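How a Gripper Gets Looked After
Machines at Work, Part 2
By Bernice Atinga

A robot arm can bend and turn, but it can't pick anything up until it has something on its end. Often that something is a gripper. The kind in this chapter has two fingers that slide toward each other and slide apart again. The arm belongs to the Meridis training cell in Bolldale. A cell is the space a robot works in, together with the table, the controls and the fence around it.

What is inside?

A small electric motor sits in the body of the gripper. It turns a screw. When the screw turns one way, the fingers close. When it turns the other way, they open. Both fingers are joined to the same screw, so they always move by the same amount.

A sensor counts how far the screw has turned. The controller uses that count to work out where the fingers are. The controller is the computer that runs the arm.

Step one: make it safe

Before a person goes inside the fence, the arm is stopped and the power is switched off. The technician puts a padlock on the switch and keeps the key in a pocket. Then the technician tries the start button. The arm should stay still. If it moves, the work stops and the switch is checked.

Step two: clean and check the fingers

Dust collects in the slots where the fingers slide. It is brushed out with a soft, dry brush. Oil is not sprayed in, as oil holds dust. The screw gets a small dab of grease after every 600 hours of work.

Each finger is held on by bolts. The technician tests every bolt with a torque wrench, a tool that clicks when the bolt is tight enough. A loose finger can tilt, and then it pinches in the wrong place.

Step three: find zero

After cleaning, the sensor has to be told where to start counting. This is called homing. Everyone leaves the cell, the gate is shut and the power comes back on. The fingers close slowly until they touch. The controller calls that place zero. Then they open as far as they can go, and the controller stores that place too.

If zero is wrong by 2 millimeters, the gripper may squash a paper cup or fail to hold it at all.

Step four: practice on a screen

The next test is done in a simulator, a program that draws the robot and works out how it would move. Nothing real can be bent or broken there. The program used at Bolldale is called Wulora. It can show the table from close to the gripper, with the fingers at the sides of the view.

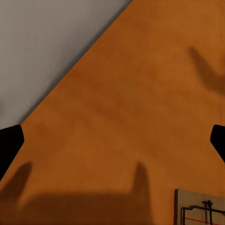

The simulator's view with the fingers apart. Part of a mousetrap is in the bottom right corner, and soft shadows fall on the tabletop.

In the simulator, the technician checks that the fingers open and close when told to, and that the opening on the screen matches the number on the controller.

Step five: back to the real arm

The real gripper now opens and closes 40 times with nothing between its fingers. The technician listens from outside the fence. A steady hum is normal. Grinding means that dirt is still in the slots, and step two is done again.

The last job is the logbook. The technician writes down the hours worked, the bolts tightened and the new zero, then signs the page.

Words to know

Cell: the space a robot works in, with its table, controls and fence.
Controller: the computer that runs the arm.
Homing: finding the place where counting starts.
Simulator: a program that works out how a machine would move.
Torque wrench: a tool that shows when a bolt is tight enough.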